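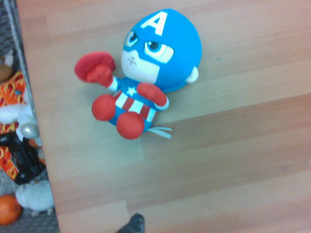
A Captain America plush, on its back on the table.

Keep the toys. That's my whole argument, more or less, and I've got twenty minutes before the shop shuts so I'll be quick.

Every spring the same advice comes round. Clear it out. If you haven't touched it in a year, bag it. My sister-in-law Noreen Daly did the lot in one weekend in April, three bedrooms, and rang me that night to say she felt lighter. By June she was ringing round the charity shops in Brosham after a knitted rabbit. Gone, obviously. Somebody's dog has it now.

I don't blame her. Small house, growing kids, a landing you can't walk down. And a lot of it is rubbish, fair enough, the stuff out of party bags, the jigsaws with 90 pieces out of a hundred. Bin those.

But the soft ones. The ones with a name. 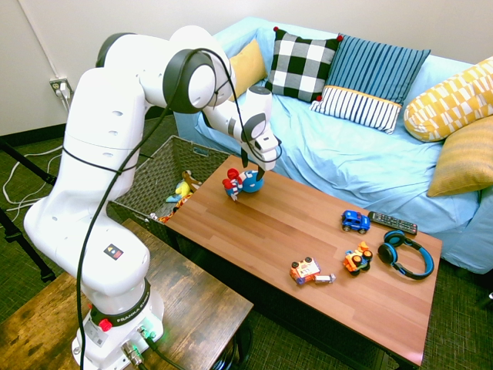

My own mother kept a suitcase. Brown, broken catch, top of the wardrobe. I was well into my forties when I opened it and there was the bear, flat as a pancake, one ear chewed, and I had to sit down on the bed. No photograph has ever done that to me. I've 2000 of them on my phone and couldn't tell you what's in ten.

Declan Cullinane, who I usually agree with, wrote in the parish newsletter that we're burying children in things and ought to teach them to let go. Let go of what, though? A six year old owns nothing. Not the house, not the bedtime, not the dinner. Let them have teh rabbit.

And ask them first, if you must clear. Nobody would empty your wardrobe while you were at work. We do it to kids all the time and call it tidying.

One suitcase each. Doesn't have to be a good one. Noreen's bought two since, a bit late, and there's a giraffe in the first allready.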